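The 994 words of Oklow

A sceptic's visit to a town that says it has its own language

4 April 2020

The sign on the way into Oklow used to mention copper. It now says "Home of a Living Language", and the language in question is Oklow Talk, supposedly carried over by Cornish miners and kept alive in the valley after it died everywhere else. There are tea towels and a walking tour. There is also the Peletti List, a stapled booklet of 994 words sold at the newsagent, and it's the booklet that most people point to when you ask how they know.

I bought one. I should say that I like old word lists and came wanting to believe it.

The trouble starts on the first page. Among the words offered as unique to the valley is "crib", for the food a miner takes to work. It's a good word, and you can hear it on mine sites all over Australia. "Fossick" is there too. It may well have come out with the Cornish, but it's in every Australian dictionary and half the country uses it to describe looking for their keys. Neither word is Cornish in the sense the booklet wants, that is, a piece of the Celtic language. They belong to the English that was spoken in Cornwall and other parts of Britain, and by the time Oklow was dug, English was what nearly all Cornish miners had spoken from the cradle.

That muddle runs right through the booklet. A dialect of English and a separate language are different things, and the town has been selling the first under the name of the second.
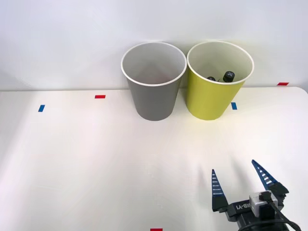 My nan said every one of those words and she never left the valley, so don't tell me they came off the television, a reader wrote after I raised some of this in our January issue. The letter went on to say that if a family has used a word for four generations, it belongs to that family whatever the dictionary says.

I've thought about that letter a fair bit. On the second point I agree. Words belong to whoever uses them, and a word doesn't lose its worth by being found in the next town. But the first point is the one that matters to the sign, and it doesn't help. That a grandmother used a word tells us it was used. It says nothing of where it came from, or whether people elsewhere were using it as well.

So I did the dull thing and checked. I went through the list with three ordinary dictionaries of Australian and British English and a shelf of regional glossaries. Most of it was there. Some entries were general slang, some were mining terms found in every old field, and a good many were standard words spelled the way they sound ("arvernoon", "chimbley"). When I'd finished, 43 words were left that I couldn't place.

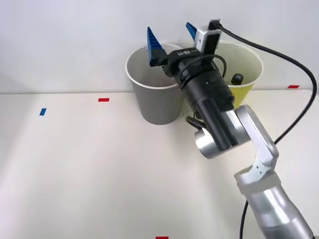
Those 43 are where supporters of the list get excited, and I can see why. The booklet sets them beside Cornish words they resemble and lets the resemblance do the work. But every language has a limited stock of sounds, and short words will bump into each other by accident. Put two paper cups together against a wall and they'll look like a pair, and you still won't know whether they came out of the same packet. To show that an Oklow word descends from a Cornish one you need more than a likeness. You need the sounds to match in a regular way across many words, and ideally a trail of written uses in between. The booklet gives neither. It has 11 words with any date attached, and all the dates are from the past few decades.

Clollow, over the range, makes an instructive comparison. It was settled by much the same people for the same reason, and it has never claimed a language. I spent a morning in the local history room there reading shop ledgers and letters home. Two of my 43 leftovers turned up before lunch, one of them in a grocer's account. That's a small haul, but it was a small search, and "unique to Oklow" only needs one grocer to spoil it.

There's a fallback theory, set out in a pamphlet called the Aoun Papers, that the real language was secret and spoken only underground. I can't disprove it. A language that left no writing, no recordings and no outside witnesses is hard to argue with, and that should worry the people who are fond of it.
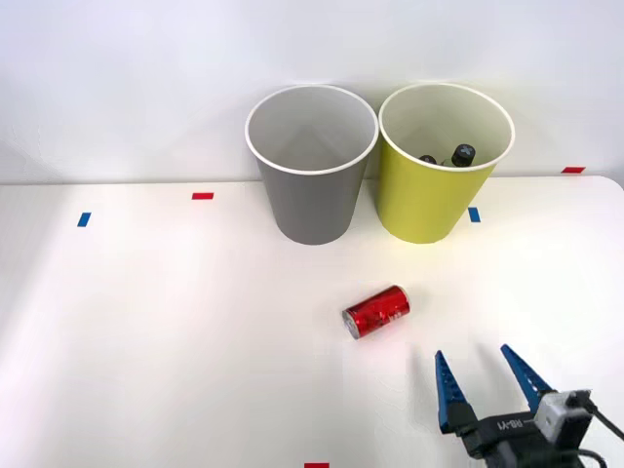 Paper cups side by side on a white table.

None of this makes Oklow dull. The way older people there drop a word like "crib" into a sentence is worth recording properly, with the speaker's age, the date and the whole sentence kept. Voices change quickly in small towns and I'd sooner have ten hours of plain talk on tape than another print run of the list. When I put this to people at the newsagent they were polite about it. The tapes wouldn't sell as well, they said, and the new edition had already gone to the printer with "fossick" still on page one.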